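Notes pour l'exposé « Le planificateur propose, le contrôleur dispose »
Créneau de 14 h, salle du bas. Ne pas courir sur le début, j'ai le temps.

Bonjour à tous ! Alors je vous préviens, je vais parler de code moche. Chez Vachon je m'occupe de la couche entre le planificateur et les moteurs, celle que personne ne met sur les plaquettes, et je voudrais vous raconter comment on l'a refaite en simulation avant de toucher au vrai robot.

(Laisser les deux vues à l'écran pendant que je présente le simulateur.)

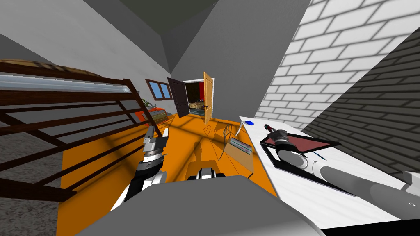 Deux points de vue simulés dans le même logement virtuel.

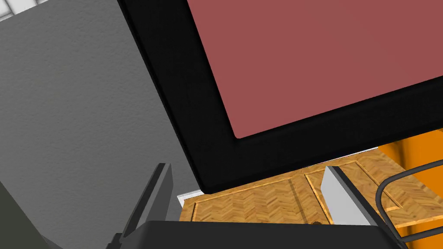

Le simulateur, c'est Veneck, maison, un peu bancal, on l'aime bien quand même. Il fait le rendu et la physique, et par-dessus on branche Fistex, notre planificateur de mouvement. Entre les deux il y avait un script. Je dis « il y avait » avec soulagement : 1912 lignes, un seul fichier, des variables globales partout (j'en ai écrit une bonne part, inutile de chercher un coupable).

Premier sujet, les repères. Demander qui, dans la salle, a déjà perdu une journée sur une transformation inversée. Attendre les mains. Chez nous chaque module avait sa petite idée de ce qu'était « devant » : la perception raisonnait dans le repère caméra, Fistex dans le repère de la base, et le script convertissait au milieu, parfois deux fois. Ça marchait tant que la base ne bougeait pas. Dès qu'elle tournait, les points d'obstacle se promenaient dans la pièce, c'était très joli dans le visualiseur et complètement inutilisable pour planifier !

Ce qu'on a fait : chaque nuage de points transporte maintenant le nom de son repère et son horodatage, et la conversion se fait à un seul endroit. Si l'horodatage est trop vieux, on refuse. Au début ça refusait tout le temps, et on a découvert que l'horloge de Veneck et celle du contrôleur dérivaient l'une par rapport à l'autre. Bon. Une semaine là-dessus.

Deuxième sujet, les obstacles fins. (Ralentir ici, c'est le passage qui intéresse les gens de la perception.) Un plan de bureau, un mur, la carte d'occupation les avale sans problème. Une barre fine, un barreau, un pied courbe, beaucoup moins : si le voxel est trop gros on bouche tout le passage autour, s'il est trop petit la barre se troue et le planificateur passe gaiement au travers. On a gardé deux résolutions, une grossière pour la base et une fine seulement dans le volume que les bras peuvent atteindre. La fine tourne en 65 ms par mise à jour, ça nous suffit.

Troisième sujet, l'arrêt. Avant, quand Fistex changeait d'avis en pleine trajectoire, le contrôleur jetait l'ancienne et démarrait la nouvelle avec une vitesse nulle. Vous imaginez le coup de frein. Maintenant on raccorde : la nouvelle trajectoire part de l'état prédit 400 ms plus loin, et si elle n'arrive pas à temps on décélère proprement sur l'ancienne. J'y tiens beaucoup, à ce petit tampon, il m'a réconcilié avec les replanifications fréquentes.

Côté tests, on rejoue chaque nuit 1077 scénarios, avec la graine aléatoire enregistrée dans le journal. Sans la graine, un échec ne se reproduit jamais quand on le regarde, vous connaissez. L'outil de rejeu s'appelle Himton, il lit le journal et s'arrête au cycle demandé. Montrer la commande si quelqu'un la réclame, sinon passer.

Ce qui ne marche pas encore : les deux bras planifiés ensemble. On planifie le gauche, puis le droit en traitant le gauche comme un obstacle mobile, et il y a des cas où le droit attend bêtement alors qu'il suffirait que l'autre s'écarte un peu. Si quelqu'un ici a une bonne recette, je suis preneur, vraiment, venez me voir à la pause.

Questions. Si on me demande quand on passe sur le robot réel : en décembre, avec la base immobile pour commencer et un seul bras actif.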